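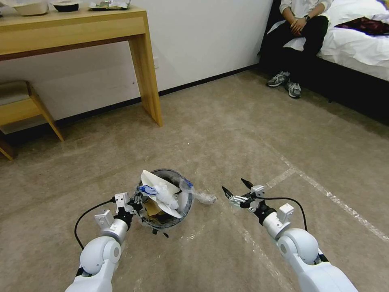 *A full waste bin on a carpeted floor, holding a paper plate, cardboard and plastic packaging.*

**Clidudside to introduce sorted waste collection across all Lullmont residences**

CLIDUDSIDE, April: Residents of the Lullmont housing community will have access to a sorted waste service in every building from Saturday, when Clidudside extends its Room Bin Program to the last of its 11 residential blocks.

The program replaces the single mixed bin in each lounge and study room with a paired set, one for recyclable paper and cardboard and one for general rubbish. Soft plastics, including wrappers and clear bags, will be received separately at a collection point on the ground floor of each block. Clidudside will supply and empty all bins at no additional charge to residents.

A review of waste from shared rooms, completed before the program was approved, recorded 2,437 bin collections over a single term. Of these, 1,246 contained clean cardboard or paper that could have been recycled. Food-soiled paper plates were the most frequent cause of contamination in bags otherwise suitable for recycling, followed by plastic film.

"Shared rooms are used heavily in the evenings and the bins fill quickly," Clidudside said in a statement. "Residents have told us they are willing to sort their rubbish provided the bins are close at hand and clearly labelled. The new arrangement responds to that request."

The bins have been supplied by Sisari, which will also provide replacement lids and liners for the duration of the agreement. Collection and transport will be carried out by Baloch under its existing contract with the community. Almost 1,000 printed guides have been prepared for distribution to households, and a colour-coded label will be fixed to each bin.

Residents are asked to observe the following when using the shared rooms:

- Flatten cardboard before placing it in the paper and cardboard bin.
- Place used paper plates and food-soiled packaging in general rubbish.
- Take plastic bags and wrappers to the ground floor collection point.
- Pick up any loose packaging from the carpet before leaving the room.
- Report a full bin to the building office. Waste should not be pressed down or stacked above the rim.

Bins in shared rooms will be emptied each morning. Cleaning staff will continue to vacuum carpeted areas according to the current schedule, which is unchanged by the program. Bins inside private suites remain the responsibility of the occupants.

Clidudside will publish collection results for each block at the end of the term. Any changes to bin sizes or collection times will be posted on building noticeboards before they take effect.

**About Clidudside**

Clidudside manages rental housing and shared facilities at Lullmont, including lounges, study rooms and laundry areas.

**Media enquiries**

Communications Office, Clidudside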